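Cullomstead Retail Theft Reports
Version 2, released June 29, 2023 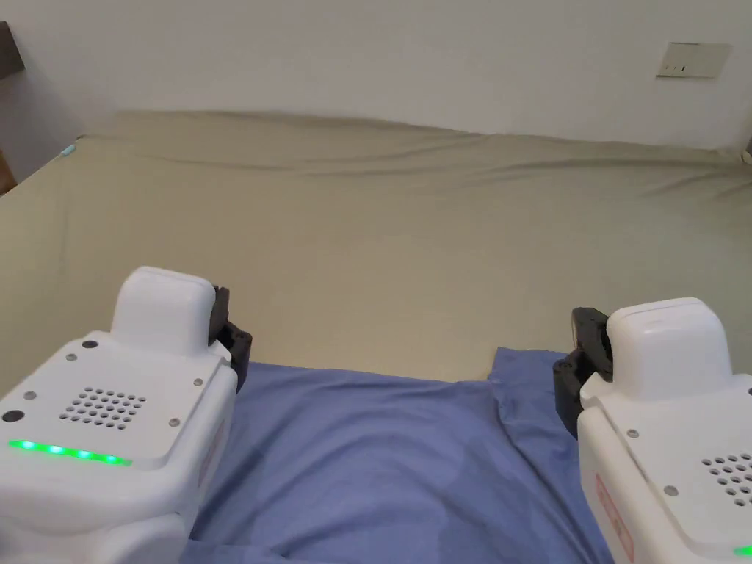
Blue fabric item on a bed with a khaki sheet.

Summary

A collection of short local news reports on shop break-ins, shoplifting and stolen stock, gathered from the Cullomstead area and tagged by hand. There are 454 reports in this release. Each is a plain text file with a matching row in reports.csv. Version 1 had fewer sources and no tags for the type of goods taken.

What is in the folder

reports/ — one text file per report, UTF-8
reports.csv — one row per report, with the tags
sources.txt — the 13 outlets the reports came from
changes.txt — what has changed between versions

Columns in reports.csv

id: matches the file name without the ending
outlet: short code, see sources.txt
place: village, town or district as printed
premises: type of shop, such as chemist, jeweller, clothing, garage
goods: what was reported stolen, in the words of the report
method: forced door, broken window, during opening hours, not stated
repeat: yes if the report says the shop had been targeted before
arrest: yes, no or not stated

How the tags were made

Every report was read twice, on separate occasions, and the two sets of tags were compared. They differed on 103 reports, mostly in the method column. Those were read a third time and settled. Where a report said only that thieves "got in", method is marked not stated.

Tagging was done in Tratari and exported to CSV. The Tratari project file is not included. Duplicate stories were found with Clustus, which groups texts by shared wording, and then checked by eye. If two outlets ran the same agency copy, the longer one was kept.

Known problems

Values of stolen goods are left as printed and have not been converted or checked. Some are shop owners' estimates given on the morning after.

The Chuensuk district is thinly covered before March. Its main weekly paper had no online archive until then, so a low count there should not be read as a low number of thefts.

Place names are not consistent. The same retail park appears under three spellings — a later version may add a cleaned column.

An arrest marked no means the report said no one had been held. Follow-up stories were only added when they came from the same outlet.

Privacy

Names of suspects, witnesses and shop staff have been replaced with [NAME]. Street numbers are removed. Shop names are kept where the report printed them. Please report any name that was missed, giving the id and the line.

Use

Free for teaching and non-commercial study. Do not use it to rank areas by crime. Copyright in the reports stays with the outlets, and any of them may ask for its texts to be taken out.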